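When the gripper wouldn't let go

What a Monday! The Sidance team had the simulated kitchen running by eight in the morning, with the new counter clutter loaded in (a mug, a watermelon, a toy cannon, you name it), and for 24 runs the arm behaved beautifully. Then came the fault. The release command went out, the log reported an open gripper, and the fingers stayed exactly where they were. The arm swung off to its next job with its fingers still closed and took half the counter with it! 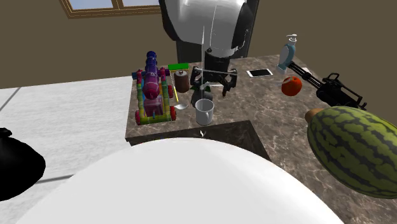
Macarena Echeverría spent the afternoon replaying the logs and found the culprit, a lovely little bug. Our planner, Kirnow, was marking the gripper as open the moment it sent the command, without waiting for the finger position to come back. Whenever the reply was late, by up to 50 milliseconds, the next move started too soon.

We're thrilled it showed up in simulation, well before the real arm at Quezada gets its update. Until the fix is merged, please keep real-arm runs at low speed and have 2 people in the lab, one of them within reach of the stop button. Macarena will be replaying the failed run at Thursday's lunch, so bring a sandwich and your questions!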